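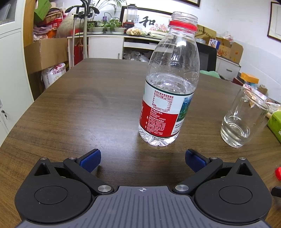 Vevstead office drops bottle deliveries from meeting rooms

The Vevstead office building will stop placing bottled water in its shared meeting rooms in June. Tenants were told on Tuesday. Under the new arrangement, each room gets glassware and a refillable supply, and bottles already in the building will be used up first.

The change covers 8 meeting rooms on two floors. Until now, bottles were set out before every booking and cleared afterward, whether or not they had been finished. A building survey found that many came back partly full. Opened bottles cannot be put out again for the next group, so the contents were poured down the sink and the containers went to recycling.

During the change-over, rooms will have both. Visitors will find plastic bottles of drinking water on the table along with clear glasses or mugs, and are asked to pour what they plan to drink and close the bottle again. An open bottle on a meeting table is easily knocked over, and most of the water damage reported in the building last year was to papers and laptop chargers.

Wuto, the supplier that handles kitchen stock for the building, will collect unopened cases and credit them to the tenants' accounts. Lebrun will install the filter taps, one for each floor, in the kitchens next to the copy rooms. Each tap delivers water at room temperature or chilled. The filters are rated for four months of use at the building's current demand and will be changed during evening cleaning.

An order for 400 glasses and mugs has been placed. Mugs with handles will go to the larger rooms, where people tend to carry their water back to their desks. Straight glasses will stay in the smaller rooms. Both types are clear and can go through the dishwasher on the standard cycle.

Caps are to be left on empty bottles when they go into the recycling bin. Loose caps are small enough to fall through the sorting belt, and the building's waste contractor has asked for them to be kept attached to the bottle. Bins for plastic will remain next to the kitchen doors until the last of the stock is gone.

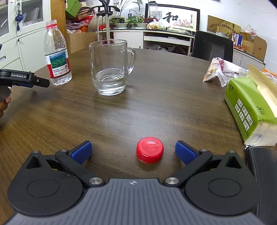
Can tenants still bring their own bottled water to meetings?

Tenants may bring any drinks they like. The building will no longer supply bottles, and anything brought in should be taken away or recycled at the end of the booking.

Tables will be wiped down between bookings as before. Tissues and snacks are not part of the building's supply and remain up to the person who made the booking.

Stustance, which rents the largest share of the second floor, has asked for its rooms to be switched first. The remaining rooms will follow as the bottle stock runs out. Requests for extra glasses go through the front desk and should be made by 4 p.m. on the day before the meeting.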